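¿De verdad funcionan los trucos de cocina que te cuentan?

Seguro que has oído alguno. Que si echas aceite al agua, la pasta no se pega. Que si pones una cuchara de madera encima de la olla, nunca se sale. Que el agua con sal hierve antes. Los repiten los mayores, salen en los vídeos y hasta vienen impresos en los paquetes. Pero que una frase se repita mucho no la hace verdadera. Vamos a mirarlas con un poco de desconfianza.

Empecemos por la sal. ¿Hierve antes el agua salada? Pues no. La sal sube un poquito la temperatura a la que hierve el agua. Tan poquito que en casa no lo vas a notar, pero el truco dice justo lo contrario de lo que pasa. La sal se echa por el sabor, y ya está.

Ahora, el aceite. El aceite flota. Si lo echas al agua se queda arriba, haciendo ojitos brillantes, mientras la pasta se cuece abajo. ¿Cómo va a protegerla desde ahí? Lo que ayuda es remover al principio, cuando la pasta suelta más almidón, una especie de pegamento natural.

Y llegamos al colador. En casa hemos leído en una caja de pasta Pravard que hay que enjuagarla siempre con agua fría. ¿Siempre? Depende. Si vas a preparar una ensalada, enfriarla viene bien. Si le vas a poner salsa caliente, el agua se lleva el almidón de fuera, y ese almidón es lo que ayuda a que la salsa se agarre. Desconfía un poco de la palabra «siempre» cuando la veas en una caja.

Un colador verde y una fresa roja: 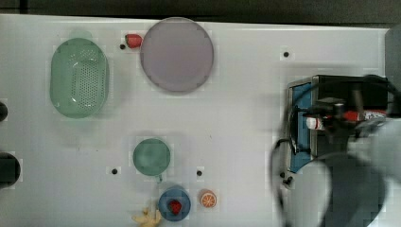
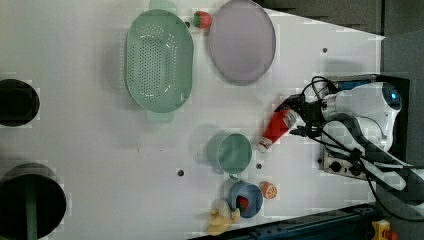 Con las fresas también hay cuento. Mucha gente cree que los puntitos de fuera son semillas. Se parecen mucho, pero cada puntito es un fruto diminuto que lleva su semilla dentro. La parte roja y jugosa es otra pieza de la planta que se ha hinchado. ¿Suena raro? Busca la palabra «aquenio» en un diccionario y compruébalo, que tampoco tienes por qué creernos a nosotros.

Otra frase sospechosa: «lava las fresas en cuanto llegues de la tienda». Suena muy limpio, pero si las guardas mojadas se estropean antes. Mejor lavarlas justo antes de comerlas.

¿Y la cuchara de madera? Aquí hay que ser justos, porque algo hace. Al principio rompe las burbujas que la tocan – la madera seca y más fría las pincha bastante bien. Pero cuando la cuchara se calienta y se moja, la espuma sube igual. Bajar el fuego funciona mejor.

Cómo hacer tu propia prueba

Elige un solo truco. Cuece dos ollas iguales, con la misma agua y la misma pasta, y cambia una única cosa. Pide a una persona mayor que se encargue del fuego y del agua caliente. Apunta lo que ves, aunque no te guste el resultado. Luego repítelo otro día, porque una sola vez puede ser casualidad.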